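Support > Mods and Add-ons > Harvesters and Trailers
Ticket: Kidusau tipper trailer empties itself when I save
Status: Solved (see last entries)
Opened by: Gaetano Bellini
Assigned to: Lindalva Brito

Gaetano Bellini wrote:

Hello. I have a trailer that steals wheat.

The trailer is the Kidusau twin-axle tipper from the Idalach pack, the one with the rusty paint option that costs extra in game money for reasons I respect. It holds 2000 liters, which makes it the smallest trailer on my farm and the only one that fits through the gate on the Prevon map without taking the gatepost along. So I use it for everything.

What happens: I fill it from the combine. The display says 2000. I drive to the mill, or I don't, it makes no difference. I save the game, quit, have dinner. When I load the save the trailer is parked exactly where I left it, tarp closed, and the display says 0. The wheat isn't on the ground. It isn't back in the combine. It hasn't been sold, because I checked the bank balance, and I know what I have in that bank down to the coin, it's a short number.

What I've tried so far:

Restarted the game. Restarted the computer. Sold the trailer and bought it again. Bought it in green. Parked it in the shed in case it was somehow a weather thing. Left the engine of the tractor running while saving. Left the trailer unhitched while saving. Shouted.

The green one does it too.

Other trailers are fine. The big Chae semi keeps its load through any number of saves, but the Chae semi is the length of a church and gets stuck in the village.

Please advise. I've now harvested the same field four times' worth of effort for one field's worth of nothing.

Lindalva Brito wrote:

Hi Gaetano, thanks for the thorough report, including the part about shouting. I'm taking this one.

Can you send me the following, please:

The version number of the Idalach pack. It's on the mod screen, small gray text under the picture.
The full list of mods you have switched on.
Your log file, taken right after loading a save where the trailer has come back empty. Don't play on first, or the useful part ends up buried.
Whether this is a save you started with the pack already installed, or an older one.

Also, does it happen with anything besides wheat?

Gaetano Bellini wrote:

Pack version is 2.2. The log is attached. It's very long and mostly seems to be the game complaining about a missing cow sound.

The save is old. I started it in July, before I had any mods, and added things as I went along, the way you'd add things to a garage.

The list of mods is also attached. Before you open it I'd like to say that I do use most of them.

Besides wheat: I tested barley, gone. Potatoes, gone. Silage, gone, and good riddance, but still. Then I filled it with gravel from the quarry and the gravel STAYED. I saved and loaded three times and it stayed every time. So I own a trailer that will not give up gravel and will not keep food. I have had relatives like this.

Lindalva Brito wrote:

The gravel is very helpful.

I've been through the log. The cow sound is harmless, you can ignore it, though I see you have it 100 times over. The lines that matter are near the end of the loading section, where the game reports that a fill type can't be found for the trailer and resets the fill level. That happens for every crop and doesn't happen for gravel.

My reading of that: something on your system is changing the names of the crops after the save has been written, or before it's read back in. The trailer remembers it was carrying "wheat", asks the game what wheat is, gets told there's no such thing, and drops to zero. Gravel comes from the map itself, so it has its own entry and survives.

I opened your mod list. You have two separate crop packs active. One of them is the Prevon seasonal crops add-on. The other is just called "crops_FINAL_new". Where did that one come from?

Gaetano Bellini wrote:

I would rather not say. A forum. It had purple carrots.

But if the crop names are being changed, why does the Chae semi keep its load? I tested again this morning to be sure. Full of wheat, saved, loaded, still full of wheat. It hauls the same wheat from the same field.

Lindalva Brito wrote:

Fair question, and I had to go and ask the same thing of the files.

The two trailers store their loads in different ways. The Chae semi is newer and writes down the crop by name plus a backup number. If the name fails it tries the number, and the number still points to wheat on your system. The Kidusau was first built for an older version of the game and carried over, and it only writes the name. So both trailers are being lied to, and one of them has a second source.

That's a weakness in the Kidusau and I've passed it on to the Idalach people. For now though, the quickest way to your harvest is to sort out the crop packs. Please do this in order:

1. Make a copy of your save folder and put it somewhere outside the game folders. The desktop will do.
2. Empty the Kidusau into a silo or a heap on the ground before saving. Whatever is in a silo is safe.
3. Quit to the desktop.
4. Move "crops_FINAL_new" out of the mods folder. Switching it off on the mod screen isn't enough, it still gets read at startup.
5. Start the game, load the save, and accept the warning about missing content.
6. Fill the trailer with wheat, save, quit completely, load.

Tell me what the display says.

Gaetano Bellini wrote:

Steps 1 through 5 done. A warning came up, as promised. I accepted it with a heavy heart, it listed the purple carrots by name.

Step 6: the display says 1.

I'm not joking. One liter. I put in 2000, and I got back one liter of wheat. I suppose that's progress. You could bake a roll.

Lindalva Brito wrote:

One liter is better news than it sounds. A zero means the trailer couldn't find the crop. A one means it found the crop and then lost the amount, so the name problem is fixed and we're looking at a second, smaller one.

Do you by any chance run a script that shows load weights on screen, or changes units?

Gaetano Bellini wrote:

I run one that shows gallons. My father-in-law plays on this save when he visits and he doesn't believe in liters.

Lindalva Brito wrote:

That'll be it. I've seen that script round the load to a whole number of its own units and then write the result back as a fraction of full. Full becomes 1, and the old trailer takes the 1 literally.

Could you take the script out the same way as the crop pack and run step 6 again? And while you're in there, one thing that trips people up with the Kidusau. The two sides of the body are separate fill areas inside the file, even though it looks like a single bin in the game. After you load the save, walk around it and look in from both sides before you trust the display. If one side is empty and the display says full, I'd like to know. 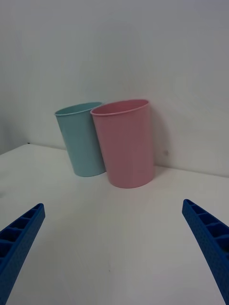

If both sides match, drive it a short distance, tip a little out, and save a second time. The second save is the one that used to catch people in the older versions, as the trailer compares the new amount with the one it wrote before. You don't need to send me the log unless something goes wrong. I've read enough about that cow.

Gaetano Bellini wrote:

Gallons are gone. My father-in-law has not been informed.

Filled with wheat, 2000. Saved, quit, made coffee, loaded. 2000. I walked around it like a man buying a used car. Wheat on the left, wheat on the right. Drove it to the mill road, tipped some in the ditch, saved, quit, loaded. The display showed the lower number and the ditch still had its wheat in it.

Barley the same. Potatoes the same. I did not test silage.

Is there any safe way to have the carrots back? I ask for a friend who has a field of them, now shown as a field of nothing with a price tag.

Lindalva Brito wrote:

Very glad to hear it.

On the carrots: not on this save with that pack, sorry. It renames the standard crops when it starts up and there's no setting to stop it. If you start a fresh farm you could run it on its own, without the Prevon add-on and without the Kidusau, but I wouldn't call it safe and I wouldn't offer support for it either. For your current field, plow it and sow something else. The plow doesn't care what used to be there.

For gallons, there's a display-only version of the same kind of script in the tools section of our downloads. It changes what's shown on screen and leaves the saved amounts alone. That should get you through the next family visit.

The fix for the trailer itself is on the Idalach list. When it comes out, unload the trailer into a silo before you update, then update, then fill it again. I'll leave this open a few more days in case the wheat goes wandering.

Lindalva Brito wrote:

Update, 15th November: Idalach pack 2.3 is out and the Kidusau now stores its load the same way the Chae does. Gaetano, if you get a minute to try it, let me know.

Gaetano Bellini wrote:

Updated. Unloaded first, like you said. Four saves, all good, and the rusty paint is still rusty. He's here this weekend and the gallons are working too, so I've been told the game is finally "reading right." Please close.

Lindalva Brito changed status to Solved.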